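Progress report, second period
Court Companion Project, Wollitz Legal Aid Clinic
To: the grants desk, Varnier Fund
2021-03-31

Hi all,

You asked me to keep it shorter than last time, so I'll try. Most of this is good news, one piece is a bit of a headache, and there's a money question near the end that I'd love an answer to.

The big thing first. We now have someone sitting with families at every homicide and serious assault trial in the Wollitz courthouse, start to finish, which we could only dream of when I wrote to you in August! Back then we were turning up for the verdict and the sentencing and missing all the days in between, and those are the days when people hear the medical evidence for the first time with no warning. We took on 25 families this period. A few are on the defendant's side (a mother, two brothers), and I know that raised eyebrows at your end, but the grant letter says "families affected by a trial" and I read it the way it's written.

We logged 2,733 hours of companion time, counting the waiting in hallways. There is so much waiting. Juries go out, juries come back with a question, lunch happens, and the family sits there. I've asked the court office again about a private room and they've offered us the old witness lounge on the second floor, mornings only. We'll take it.

The plain-language booklet is done too. It explains the difference between murder and manslaughter, what a plea to the lesser charge means, and why a sentencing date can slide by weeks. Wael Bouazza did the legal read-through and caught a paragraph on victim impact statements that was out of date, so we pulled that page and reset it. Starnus printed the new run at the old price — very decent of them.

Paperwork is the headache. Every referral form still has to go through the office by hand, and the court won't take scans until they finish moving to their new filing system. I've stopped guessing when that will be.
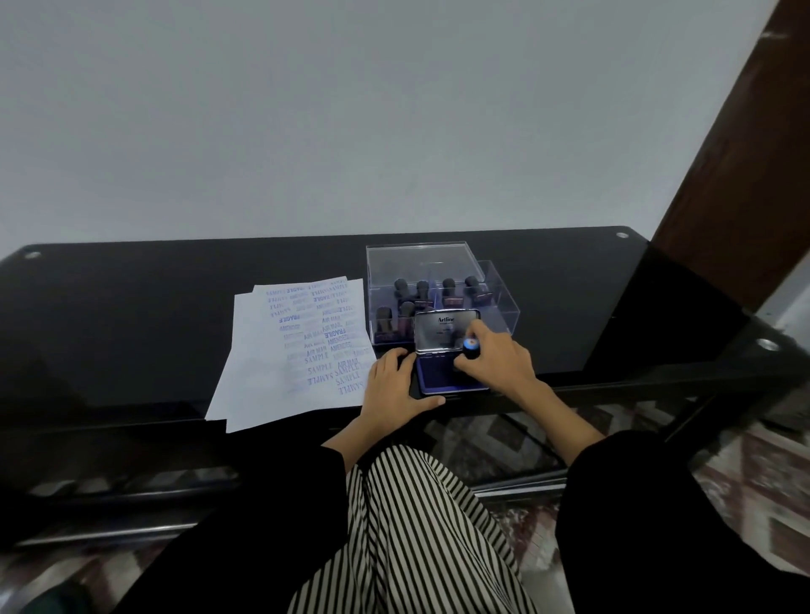
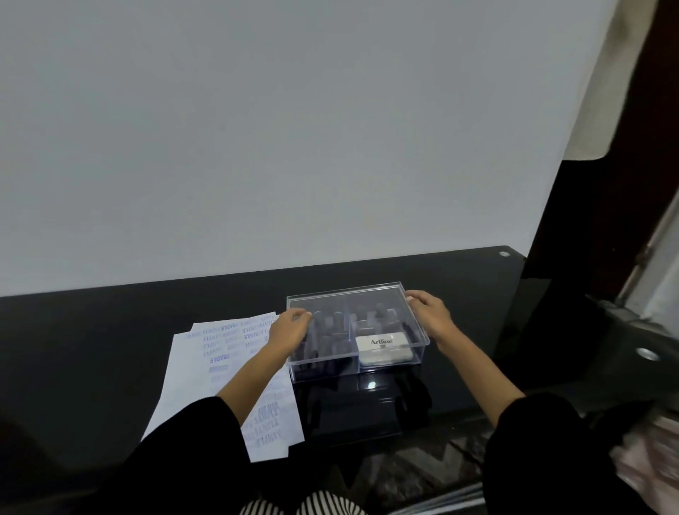
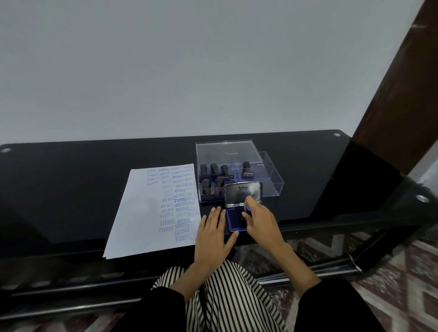

Bensaid wrote back after reading the draft of this report and said the referral forms aren't the real problem, the timing is: by the time a form reaches us the first hearing has usually gone by, and the family has sat through it alone. The note went on to suggest we ask the prosecutor's office to hand out our number at the charging stage and let the form catch up later. I think that's right, and I wish I'd put it in my last report. I have a meeting with them coming up and will push for it.

Now the money. We're $3,947 under on travel (hearings went to video for a good stretch, so fewer bus fares and less parking) and I'd like to move it over to counseling for the companions. We've had 5 of them through some very hard trials, and one has asked for a break, which she's getting. If you need that request on a separate form, send me the form and I'll fill it in the same day.

Still open: the evening phone line, which only runs when I can staff it, and the follow-up calls after sentencing. We're behind on those. I've blocked out time to get through the backlog myself before the next report.

Call me if anything looks off in the budget sheet.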